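ok the Marnberg bus thing. short thread bc I'm on my lunch

1/ they're cutting the 9 from Clarkitz to downtown. not "adjusting." cutting. last one leaves at 6 pm starting in November

2/ if you work a late shift at the hospital or anywhere on Atallah Street you are walking home or paying for a ride. 888 people signed the petition last time they tried this. same plan, new cover page

3/ went and read the whole packet. the savings are on page 400-something (yes really) and they don't count the transfer tickets people will stop buying. at all. not a line on it

4/ also the "public comment window" is a web form that times out. lost mine twice. type it somewhere else first and paste it in

5/ someone asked what about the Erkus shuttle. it's for Erkus employees. you need a badge. my neighbor tried to get on once and got a very polite no

6/ things that would help: write in, say what time you ride and where you get off. they keep saying they have no evening data. so give them evening data
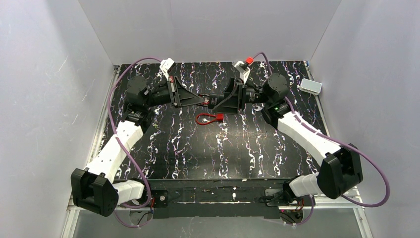
7/ keep it short, two or three sentenses is fine. put the route number in the first line so it gets sorted right

8/ and if you can make the meeting, go. it's at the library, upstairs room, doors at 6. the 9 will get you there. getting home after is kind of the whole problem

9/ ok back to work. will post the form link tonite when I'm on a real keyboard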